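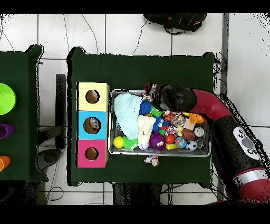 Jun 9, 2018

Last week I found candle wax on my good wool coat, a big spot near the pocket. My neighbor Ha-neul Yang told me to wait until it is hard and then take off the top part with a spoon. I did this slowly. After that I put a brown paper bag over the spot and used the iron on low, without steam, for 5 seconds each time. The paper drinks the wax, so you must move to a clean part of it often.

A small shadow stayed. I put a little dish soap on it, and I will look again tomorrow. The cleaner in Lurkberg is my second plan.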